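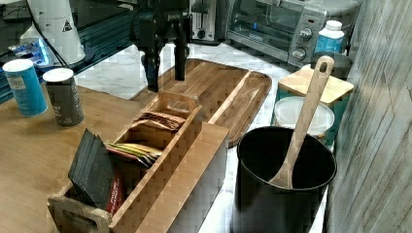

*Foto: Maxence Hoarau*

# Der Platz neben dem Tee

Wenn in Mellholm um halb vier der Nachmittag in den Abend übergeht, wird in der Küche von Uliana Kuzmenko Wasser aufgesetzt. Das ist im November so und im März auch, nur das Licht ist dann ein anderes. Sie vermietet zwei Zimmer im Obergeschoss, und wer dort wohnt, darf herunterkommen und sich bedienen. Die Teebeutel liegen auf der Arbeitsplatte in einem hellen Holzkasten mit Fächern und einem Griffloch an jedem Ende. Dahinter liegt ein langes Tablett aus warmbraunem Holz.

Früher war der Tee im Schrank. »Die Gäste haben gefragt, wo er ist, und ich habe die Tür aufgemacht, und dann standen wir beide davor«, sagt Kuzmenko. Im Schrank waren Pappschachteln, manche voll, manche mit zwei Beuteln darin. Sie hat die Schachteln weggeworfen und die Beutel umgeräumt. Gedauert hat das eine Viertelstunde, einschließlich des Auswischens.

Eine Teeküche im eigenen Haus ist eine kleine Sache. Trotzdem haben sich in den letzten Jahren erstaunlich viele Leute damit beschäftigt, wie so eine Ecke aussehen soll, und die Händler haben darauf reagiert. Beim Haushaltswarenladen Skolenier am Hafen von Mellholm gibt es eine eigene Wand dafür: Kästen, Dosen, Siebe, Tabletts. Demyd Maksymiv, der das Geschäft führt, verkauft nach eigener Auskunft mehr unterteilte Kästen als Teekannen.

## Fächer nach Farbe

Geordnet wird bei Kuzmenko nach Päckchen. Vorn stehen schwarze, dicht hintereinander. In der Mitte liegt, was bunt ist, gelb, grün und rot durcheinander, leicht aufgefächert. Im hintersten Fach ist ein Bündel mit braunen Streifen. Ein alphabetisches System hat sie einmal versucht und nach 14 Tagen wieder aufgegeben. Die Farben merkt man sich leichter, auch wenn man um sechs Uhr früh noch nicht lesen möchte.

Maksymiv rät seinen Kunden, die Fächer nicht ganz zu füllen. Stehen die Päckchen zu eng, zieht man mit einem gleich drei heraus. Sind es zu wenige, kippen sie um, was niemanden stört außer denjenigen, der sie wieder aufstellt. Im mittleren Fach liegend zu stapeln, ist ein brauchbarer Kompromiss für Sorten, von denen nur noch wenige Beutel übrig sind.

Ob das Holz den Geruch annimmt, wird im Laden oft gefragt. Unverpackte Beutel geben ihr Aroma ab, und nach einigen Monaten riecht ein Kasten ohne Deckel nach der kräftigsten Sorte. Bei einzeln verpackten Päckchen ist das selten ein Thema. Loser Tee gehört in eine Dose mit dichtem Deckel und nicht ans Fenster.

## Ein langes Tablett

Ein Tablett dieser Art macht man beim Tischler Hnat Zinchenko, der seine Werkstatt in einer früheren Bäckerei hat. Er nimmt 169 Euro für ein großes Stück mit umlaufendem Rand, das ist viel Geld für etwas, worauf man drei Tassen trägt. Seine Kundschaft kauft trotzdem, meist zu Hochzeiten. Den Rand lässt er stehen, damit nichts herunterrutscht, und das Griffloch schneidet er ins gerundete Ende.

»Die Leute stellen es hin und benutzen es nicht, weil es schön ist«, sagt Zinchenko. Er empfiehlt das Gegenteil. Geöltes Holz, das jeden Tag abgewischt wird, bekommt mit der Zeit eine ruhige Oberfläche, und Teeflecken fallen darin weniger auf als auf einem neuen Brett. Nachgeölt wird, wenn Wassertropfen nicht mehr stehen bleiben. In die Spülmaschine darf es nicht.

Auf der weißen Marmorplatte wirkt das Braun dunkler, als es bei Tageslicht in der Werkstatt aussehen würde. Wer eine helle Platte hat und ein Tablett sucht, sollte es deshalb ausleihen und einen Abend lang hinstellen. Zinchenko macht das mit, wenn man aus dem Ort ist.

## Kochlöffel, Dosen und der Rest

Rechts vom Teekasten steht ein schwarzer, zylindrischer Behälter für Küchenhelfer. Ein heller Holzlöffel lehnt darin, mit dem Stielende nach oben, in dem ein ovales Loch sitzt. Dahinter kommen die Vorratsgefäße: eine petrolfarbene Dose mit eckigem Bambusdeckel, ein rundes Gefäß mit durchsichtigem Kunststoffdeckel und weiter hinten ein dunkelgraues, ebenfalls rund. Einheitlich ist das nicht. Kuzmenko hat lange überlegt, alles in einer Serie zu kaufen, und sich dann gegen den Aufwand entschieden.

Bei Vakulenko, einem Versand für Küchenbedarf, heißt die passende Serie Horkia. Sie kommt im Set, und ein vollständiges Set kostet 175 Euro. Rostyslav Marchuk richtet Ferienwohnungen ein und hat es mehrfach bestellt. Er mag, dass die Dosen sich stapeln lassen. In seiner eigenen Küche stehen alte Kaffeedosen mit Klebeband darauf.

Marchuk hat eine Regel, die er jedem Vermieter mitgibt: Was täglich gebraucht wird, steht vorn, und was einmal in der Woche gebraucht wird, steht hinten. Alles Übrige kommt in den Schrank. Reinigungsmittel, Entkalker und dergleichen rechnet er zum Übrigen. Die meisten Vermieter halten sich zwei Monate daran, dann wandert alles wieder auf die Platte.

## Wischen, und zwar trocken

Beim Putzen unterscheiden sich die Materialien stärker als beim Einräumen. Marmor verträgt keine Säure. Ein Zitronenschnitz, der über Nacht liegen bleibt, hinterlässt eine matte Stelle, und die geht mit Hausmitteln nicht mehr heraus. Kuzmenko legt Zitrone deshalb immer auf einen Teller und stellt ihn auf das Tablett. Für die Platte nimmt sie lauwarmes Wasser mit einem Tropfen Spülmittel und reibt danach trocken.

Dunkles, glänzendes Metall ist auf andere Weise heikel. Jede Lichtquelle zieht sich als heller Streifen darüber, und neben dem Streifen sieht man jeden Kalkrand. Marchuk benutzt ein Mikrofasertuch ohne Mittel und wischt der Länge nach, von oben nach unten. Am Übergang zum Ring, wo sich Wasser gern hält, geht er mit einer Ecke des Tuchs nach. Scheuermilch hat auf solchen Oberflächen nichts zu suchen.

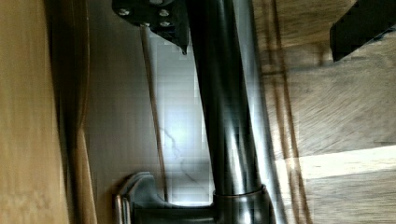 ## Wie viel Tee ein Haus braucht

Kuzmenko kauft zweimal im Jahr auf Vorrat, zuletzt 300 Beutel. Der größere Teil bleibt in der Speisekammer im Karton, und am Dienstag, wenn die Zimmer gemacht werden, füllt sie den Kasten nach. Pfefferminze geht am schnellsten weg. Früchtetee wird vor allem von Familien mit Kindern genommen, grüner Tee morgens, Schwarztee zu jeder Zeit.

Einige Sorten bleiben liegen. Eine Mischung mit Lakritz, das Geschenk eines Gastes, hat bei ihr zwei Winter überstanden. Wegwerfen möchte sie sie nicht. Maksymiv hat für solche Fälle bei Skolenier eine Schale neben der Kasse, in die man angebrochene Packungen legen kann, und wer mag, nimmt sich etwas mit. Die Lakritzmischung ist inzwischen dort.

Die Tassen stehen bei Kuzmenko übrigens weiterhin im Schrank, zweite Tür von links. Danach wird auch gefragt.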